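Small Town, Long Ballot
By Diệp Đinh
11th August
171 shares | 2 comments

I moved to Varnar for the cheap rent and the river, and I fully intended to ignore its politics. Then a man knocked on my door with a clipboard and asked if I thought people ought to be able to recall their own mayor. I said sure, I guess. He handed me a pen. I signed, he thanked me, and I went back to my noodles feeling like a regular Founding Father.

Three weeks later I was carrying a clipboard of my own.

If you've never lived under a town charter, I can't blame you for not thinking about them much. Ours runs to 40 pages, and the copy at the library has a coffee ring on the part about sewer bonds. It sets out who gets elected, for how long, who can spend what, and how the whole thing can be changed. What it doesn't have is any way to get rid of somebody between elections. If the mayor stops showing up to meetings (and ours missed a whole string of them last year!) you wait for the next vote, and you grumble.

The amendment would fix that. To get it on the ballot we needed 968 valid signatures from registered voters in town. The word you want to watch there is "valid." I didn't watch it. I figured we'd collect 1,000, hand them over with a big smile and go out for pie.
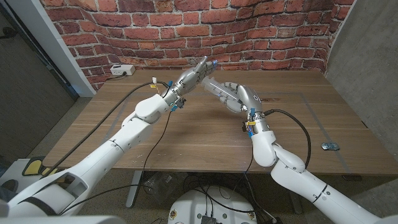 What the clerk threw out

The clerk's office went through our sheets line by line and struck 171 names. I was furious for one evening and then I went down and asked to see them, and you know what, she was right about nearly all of them. People had signed with an old address. People had signed twice, once for me and once for somebody outside the hardware store. A good many lived across the bridge in Mesine, which has its own mayor and its own problems. One person had put down a very nice signature and no printed name, so it could have belonged to anyone from here to the coast.

The good news was that the charter gives you a second window to make up the difference. The bad news was that ours fell in July, when half the town is at the lake and the other half won't open the door because the air conditioning's on.

So I walked. I did both sides of Oprea Street, then the apartments behind the school, then Olon Park on concert night, where I learned that you can't get a signature out of a person holding a paper plate. I started asking "Are you registered here, at the address you live at now?" before I even said hello. It's a terrible opening line, but it works.

The ones who said no

I'd expected to argue with people. Mostly I got talked to, at length, by folks who had thought about this a lot harder than I had. A retired bus driver told me a recall would turn every parking fight into an election. A woman watering her tomatoes said she'd lived somewhere that had recalls, and the council there got so jumpy it wouldn't fix a stop sign without a survey. She didn't sign. She did give me a glass of water and let me sit on her steps, and I've thought about that stop sign plenty since.

I still think we should have the recall. I'd just like it to be a little hard to use, and I said so when we met to go over the wording. We ended up adding a rule that nobody can be recalled in their first six months. It took us most of a night - and two pots of coffee - to agree on six.

We turned in the second batch with a day to spare. The clerk stamped the top sheet, gave me a receipt and told me she'd have an answer by the end of the month. I've got the receipt on my fridge, under the magnet from the pizza place. If the count holds up, the question goes to the voters in the fall, and the bus driver has already promised me he's voting against it.

Contact the magazine | Copyright, all rights reserved | Back to top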